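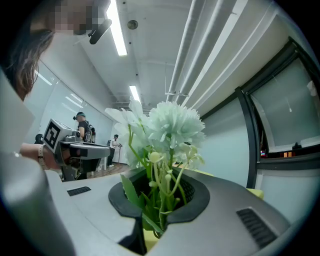 The floral workroom at Plurby supplies artificial arrangements to hotel lobbies and dental offices on a rental basis. Stems come in from Sugiyama in flat cartons, get shaped by hand, and go out again on a rotation. The workroom lead has been arranging permanent flowers, the trade's term, for 27 years.

The first question was about shaping. Stems are packed flat and stay flat until somebody bends them. "You start at the bottom of the stem and work up. If you start at the bloom you end up bending it twice, and the wire inside takes a set you can't get out."

Ruffled blooms, the carnation and chrysanthemum types, are opened by hand. "They ship compressed. You go in with two fingers and separate the petals from the center outward. Steam helps with polyester. It does nothing for the foam ones except ruin them."

On proportion the lead is specific. A large round head is placed first, high and off center, and the pointed lily shapes go on the opposite side. Small buds on thin stalks are placed last and low. "Buds fill the gap between the blooms and the rim. People push them up among the flowers and then you can't see them."

Color gets less attention than customers expect. Pale green with white and cream is the most requested combination on the Urnitz account, and the workroom keeps it in stock all year. "Pale green doesn't show fading the way pink does. A pink rose by a south window is beige by March."

The discussion turned to openings. A narrow oval mouth holds stems in a fan, so the arrangement has a front and a back. A round mouth lets them spread through 360 degrees and takes more material. Leaves are bent down over the rim in both cases. "Serrated leaves are good for that. The edge breaks up the line."

Cleaning is done every 3 months with a soft brush and cool air – no water on anything with a paper-wrapped stem. Spray cleaners are not used. "They leave a film and the film holds dust."

The workroom tried a weighted foam base from Skimska last year and went back to dry clay. The foam gripped well on first insertion, but stems moved to a new position worked loose. Clay is slower to set up and heavier to ship. The lead still has 2 cartons of the foam on a shelf and uses it for samples.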